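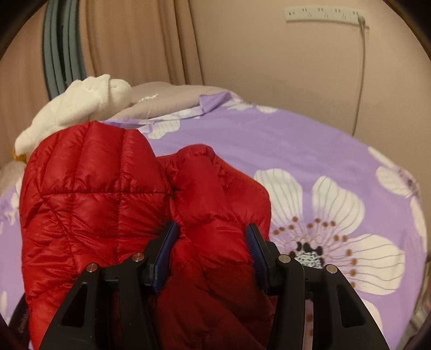

*A red quilted jacket on a flowered sheet, with the gripper jaws open over it.*

**Last changed Wed 27 May.** Part of the Emgate household tips, section "Can a machine do it yet?"

My short answer for clothes on the bed is: partly. A two-jaw gripper can pick up a garment and put it somewhere else. Folding it neatly is still much harder, and a padded jacket is one of the worst pieces to begin with. The filling pushes back and the seams hide under the folds. If you want to try, or if you only want to fold better by hand, these are my notes.

## Before you start

- Close the zipper or buttons and empty the pockets.
- Press the air out with your flat arm, from the hem to the collar. No gripper I know does this well.
- Move the other clothes to one side of the bed. A machine must decide where one fabric ends and the next begins, and a heap makes this difficult.
- Pinch at a seam. Smooth nylon slides away between two fingertips, also between human ones.

Soft toys can stay if they lie far from the work. In this bedroom the white goose lay in the middle of the bed, above the duvet cover.

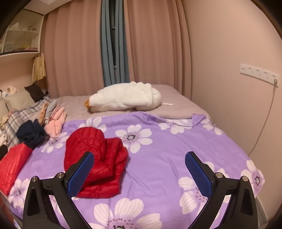 ## What I would give to a machine today

Towels and flat cloths, yes. Socks into a basket, yes, if you are patient. Shirts only with help. For puffer jackets and fitted sheets I still say no – you will spend more time correcting than folding.

The Hviid folding table, which I tried in March, took 32 minutes for one small basket of towels. The result was acceptable. By hand I need less than five, but I must be standing there.

Big flat areas are easier than thick bundles, so first spread the red fabric wide and only then look for the corners.

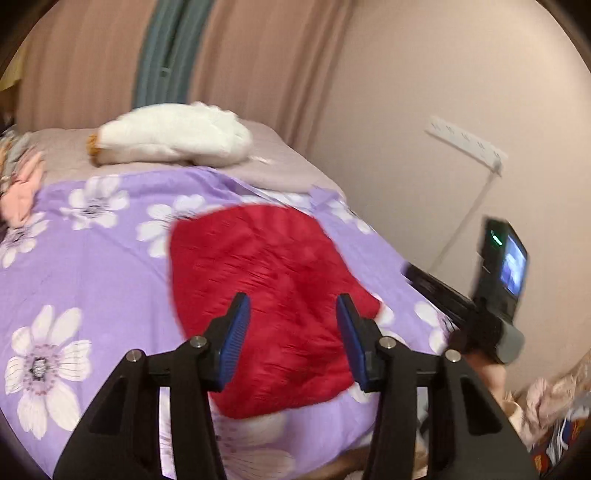

After this, bring the sides to the middle and fold from the bottom up, always in the same order. A fixed order helps people too, especially children who are learning. For winter storage, do not press the jacket too hard, or the filling will stay flat until you shake it out.

Drying racks and hangers are on the next page.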